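Home Coffee Board > Roasting and Grinding > Sour shots since the move

pristmont_dan
Moved up to Trumstead in August, same beans, same recipe, every shot sour now. Water's a lot softer here. Pulling 38 g out and it tastes like lemon cordial. Grinder as fine as it goes before it chokes. Anyone on Trumstead water sorted this?

Meanwhile drinking whatever comes out of the white thing on the table.

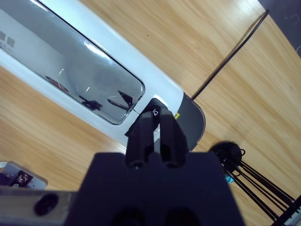 okeke77
Soft water doesn't make it sour mate, old beans and low temp do. Push the temp up 2 degrees and leave the grind alone.

lowtide
Disagree with okeke. Soft water has hardly any buffer so the acids come straight thru. Had the same at our old place, bottled water fixed it in one go.

okeke77
One go. Sure. And you changed nothing else that morning?

lowtide
Nope. Same bag, same basket.

pristmont_dan
Ok did both, seperately. Temp first — bit better, still sharp. Then a jug of the Stirnell mineral water from the servo, temp back where it was. Much rounder. Not cheap tho, I'm not paying that every arvo.

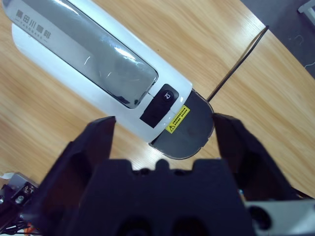 So plan is to mix my own. Bicarb and epsom salts into a concentrate, dose the tank from that. Does anyone have a recipe that won't scale up the boiler?

lowtide
Go easy on the bicarb, too much and it's flat as cardboard. Start at half whatever the recipe says.

okeke77
Or spend the $400 on a better grinder. Still reckon it's the grind.

pristmont_dan
Not spending 400 bucks on a hunch lol. Will report back when the epsom turns up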